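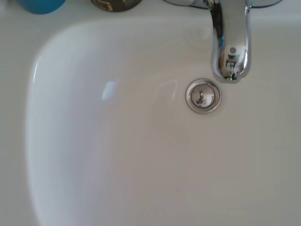

Demonstration collection, fortnightly meeting
21 May 2021
Minutes taken by Busisiwe Zwane

Present: Sizwe Msimang (chair), Nomvula Moodley, Brunello Marchetti, Busisiwe Zwane. Apologies: Siyabonga Tshabalala, who sent a spreadsheet in his place.

1. Minutes of the last meeting. Agreed, after Brunello had the word "sulked" removed from item four.

2. Progress. The target for the bathroom tasks is 2000 demonstrations. We have 900, by Nomvula's count. Siyabonga's spreadsheet has a higher figure – it includes the ones we threw out. Nomvula's count stands. 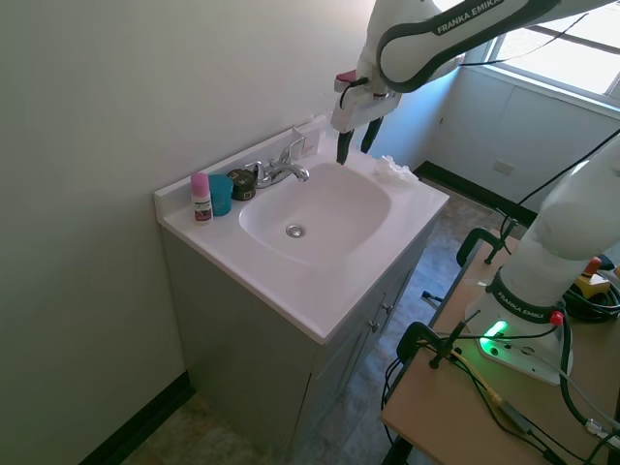

Vanity station, arm over the back corner of the sink.

3. Variety. Sizwe asked whether the learner was learning the task or learning our bathroom. Nomvula said the toiletries had hardly moved since April and she could now draw them from memory. Agreed to shift the cup, bottle and jar between sessions. Brunello wants the shifts written down. He was invited to write them down.

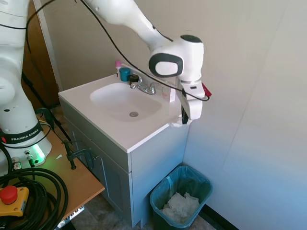
Gripper at the right edge of the counter, bin on the floor.

4. Labels. Ureo, the labelling tool, still lets two people give the same episode different names. "Tissue", "wipe" and "paper thing" are all in use. It will be "tissue" from now on. Busisiwe to merge the old ones, having made the mistake of looking up.

5. Failed attempts. Discussed at length. Brunello would keep them all, marked as failures. Sizwe would keep up to 2 per operator per session, and won on grounds of disk space.
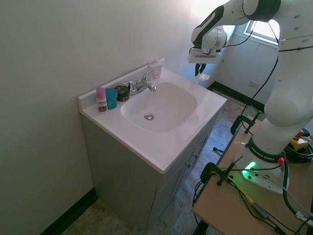

Tremurcombe, May

6. Likimex visit. They would like to watch a full session before renewing. Nomvula to run it. Sizwe to do the talking, and to stay off the subject of the spreadsheet.

7. Any other business. Brunello raised the cables. The cables were noted, as they were last time.

Next meeting: same room, Brunello to take minutes.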